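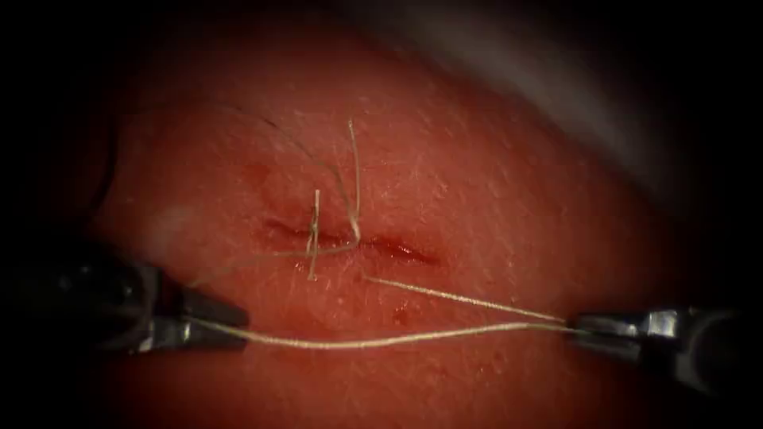

Rundard Suture Trainer: dry-lab kit for two-arm surgical robots

Print this page | E-mail this page

The Rundard is a suturing practice kit for teaching departments that already have a two-arm surgical robot and want to use it for training between lists. It is made by Trarov and sold in the UK and Ireland through Allside. The kit supplies the tissue block, the holder, the suture packs and the scoring software. It does not supply the robot, the instruments or the endoscope.

The standard exercise is a short incision closed with interrupted stitches. The trainee places the first stitch, ties it, cuts it, and goes on to the next with a fresh bite. Both instruments stay in view throughout, and the exercise is marked on the knot, the spacing, the handling of the thread between the two graspers and any damage to the surface around the wound.

What is in the box

The basic kit contains one holder, a tray, a software licence for one workstation and a starter supply of suture. Tissue is ordered separately, because departments differ in what they are allowed to use. The holder takes the Rundard synthetic block or an animal tissue pad of the same footprint. Animal tissue must be handled under your own site rules, and Allside does not supply it.

The holder has a curved bed, so the pad sits in a low dome. On a flat pad both instruments meet the tissue at much the same angle wherever the wound is cut. On a domed one the far side falls away, and the trainee has to turn the wrist to keep the needle square to the edge. The bed can be swapped for a flat one (supplied) for a first session.

Setting up

Clamp the holder to the table before docking the arms. Lay the pad over the bed and fasten the four corner clips. The pad should be snug but still give slightly when pressed. If it is too tight, a cut will gape more than it should and the trainee will have trouble bringing the edges together.

Make the incision by hand with a scalpel before the session. The template in the tray gives three lengths. Start with the shortest. Trainers who want a less tidy wound can cut freehand, but the software will then ask for the two ends to be marked on screen before it scores the run.

Fluid can be added to the wound with the dropper. Two or three drops are enough. More than that hides the lower edge of the bite and makes the exit point hard to judge.

We recommend a pale suture for early sessions. It shows up well against most pads, and both the trainee and the person watching can follow each strand when there are several in view at once. Dark suture is available for later sessions and is a good deal harder to keep track of.

What the software scores

The software takes the endoscope feed and, where the robot allows it, the instrument positions. From these it produces a mark for each stitch and one for the run as a whole. The items are:

- distance of entry and exit points from the wound edge
- spacing between stitches
- whether the edges meet without being bunched
- length of the cut tails
- time with the thread slack, taut or out of view
- contact between the jaws and the tissue away from the wound

Marks can be turned off one by one. Some departments leave only the first three on for new trainees. There is no overall pass mark. Each department sets its own.

Runs are stored on the workstation and can be replayed at any speed with the trainer's notes alongside. Nothing is sent outside the building unless you switch on remote review, which is sold as an extra.

Automated runs

Since the April release the kit can also be used to test automated and semi-automated suturing. The scoring is the same as for a trainee. A controller can be connected through the Hung interface, and the software logs its commands next to the video so that a dropped strand or a missed grasp can be traced to the step where it happened. The interface is intended for bench research only. The Rundard is not a medical device and must not be used for any work on patients.

Research users should note that thread is the hardest thing for the software to follow. Where two strands lie close together or cross near the jaws, it may join them into one. These moments are flagged in amber on the timeline and should be checked by eye.

Prices and supply

The basic kit costs £1,670. Synthetic blocks are £119 for a box. The Hung interface is £1,000, and remote review is £300 a year for each workstation. Prices are before VAT. Delivery to mainland addresses is included on the basic kit but not on blocks ordered alone.

Each block can be cut and closed several times if the wounds are kept well apart. Once the surface starts to tear at the stitch holes it should be thrown away. Unopened blocks should be stored flat and out of sunlight.

The holder is guaranteed for two years. Clips and beds count as wearing parts and can be bought singly. For a demonstration at your own site, contact Allside with the make of your robot and the video output it uses.

Print this page | E-mail this page

Comments (4)

Mattes Weidemann
We have had the kit since last winter. The curved bed is the best part of it. My only complaint is the clips, which slip if the pad gets wet underneath. We now dry the bed with a paper towel between pads and that has mostly cured it.

sjt_theatres
Does the software work with a recorded video, or does it have to be live? We have a lot of old practice runs I would like to put through it.

Allside Support
Recorded video can be imported from the File menu. You will get the stitch marks but not the jaw contact mark, as that one needs the instrument positions.

Henrike Diekmann
Using it for automated knot tying. The amber flags are useful, but I would like to export them as a plain text file with the times. At present I am copying them out by hand. Scoring of tail length has been reliable for us, and spacing as well once the wound ends are marked properly.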